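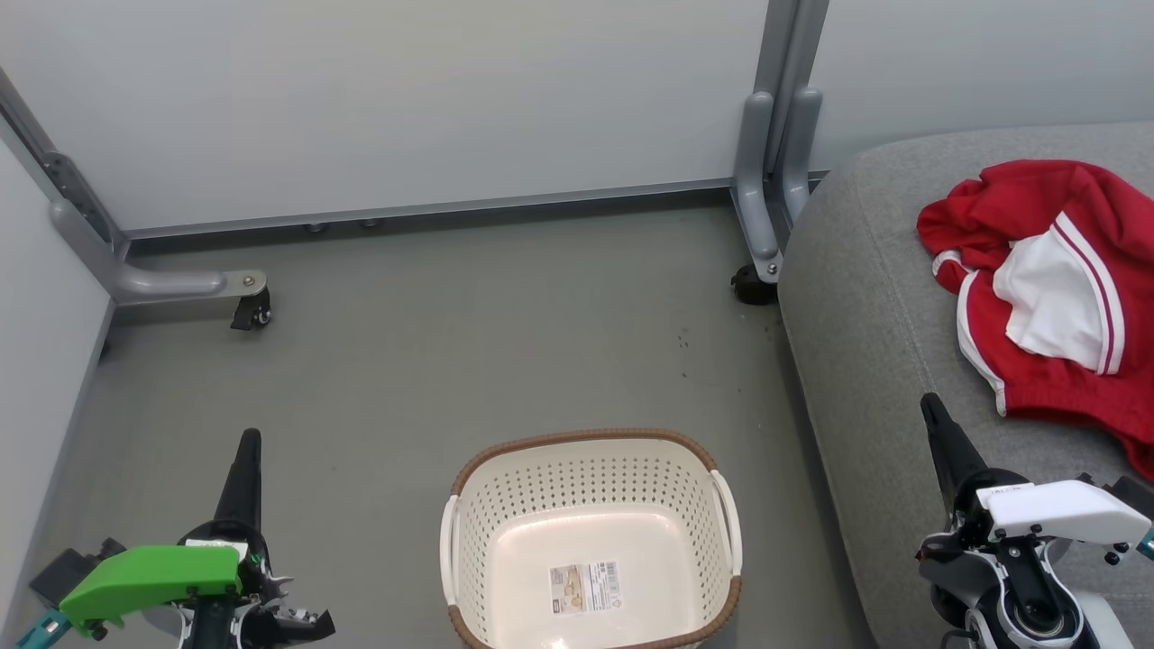
Laundry Baskets: Frequently Asked Questions

Do I have to take the paper label out of the bottom?
Legally, no. Practically, the first damp towel will do something regrettable to it. Peel it up while the basket is still empty.

What are all the little holes for?
Air. A gym shirt needs it, and so do you.

Can the rope-look trim get wet?
Wipe it with a cloth and mild soap. Please don't run it through the dishwasher. Pierina Marchetti, who answers our mail, has heard from those of you who did.

How much does the Randik hold?
31 liters, or one week of a tidy person. We can't speak for teenagers.

Where should it go?
On the floor, near wherever the clothes land now. If that's the seat, put it by the seat -- the hamper across the hall has never won that contest.

Do you sell a lid?
The Fekberg lid, item 2151, is back in April. A lidded basket becomes a table within days, so plan accordingly.

My handle squeaks. Is that covered?
Squeaks, no. Cracks, yes, for one year. Send the receipt and a photo to Settimio Marchetti at the Orlandini shop.

Can I return a basket I've used?
Within 31 days, washed. Check the bottom for socks first -- we have plenty.

Last updated January 26, 2019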